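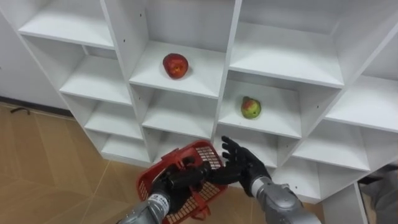 Figure 4. White cubby shelving with a red apple in an upper compartment.

Section 4. Setting Up the Reading Calendar

This section covers loading a lectionary into Relis, assigning readings to services, and printing the reader sheets. Complete Section 3 (Congregation Profile) first. The calendar menu stays gray until a profile has been saved.

4.1 Choosing a lectionary

1. Sign in with an editor or administrator account.
2. Open Calendar > Sources.
3. Select a cycle length. A one-year cycle repeats the same readings each year. A 3-year cycle moves through Years A, B, and C.
4. Select the current year of the cycle. Relis does not work this out from the system date.
5. Select a Bible translation from the installed list and press Load.

Note: The church year begins on the first Sunday of Advent. If you are setting up in December, check that you have not picked the letter for the year that has just ended.

Caution: Loading a second lectionary replaces the first. Readings you typed in by hand are kept, but they lose their link to a service and appear under Unassigned.

4.2 Psalm numbering

Some translations follow the Hebrew numbering and some follow the Greek. Between Psalms 10 and 147 the two usually differ by one. Psalm 100 in the Hebrew numbering is Psalm 99 in the Greek.

1. Open Calendar > Sources > Numbering.
2. Choose Hebrew, Greek, or Both. With Both selected, the second number prints in parentheses.
3. Press Rebuild Index.

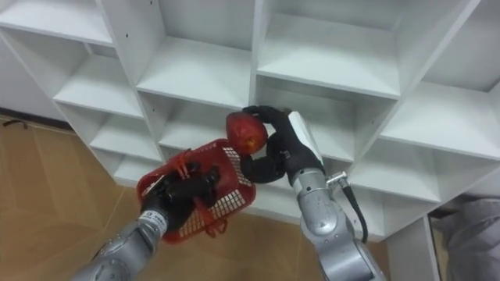 The rebuild runs in the background and the calendar is read-only until it ends. Do not close the window while the status bar shows Indexing. If the status bar stops moving, wait for the time-out message and then repeat step 3.

4.3 Assigning readings to a service

1. Open the service in Calendar > Month.
2. Press Add Reading. Up to 8 readings can be attached to one service.
3. Drag the readings into order. The Gospel is locked in last place unless Free Order is checked.
4. For a psalm, choose Said, Sung, or Responsive. Responsive splits the text at each half verse and sets the people's part in bold.
5. Enter an introduction if your congregation uses one. The field holds 2000 characters, including spaces.
6. Save.

Note: A funeral or memorial service does not draw from the calendar. Use the Occasional tab and pick from the list there - Psalm 23 and Psalm 90 are already loaded.

4.4 Printing reader sheets

Reader sheets use the Flarance layout by default. The Gallegos layout has larger type and wider line spacing, and is the better choice for a dim lectern.

1. Select the service and press Print > Reader Sheets.
2. Choose a layout.
3. Check the preview for verses split across two pages. Move the break with the arrow keys.
4. Print.

Caution: Projector files made with the Ramix add-on are not updated when a reading changes. Export them again after any edit.

For errors during loading, see Section 9.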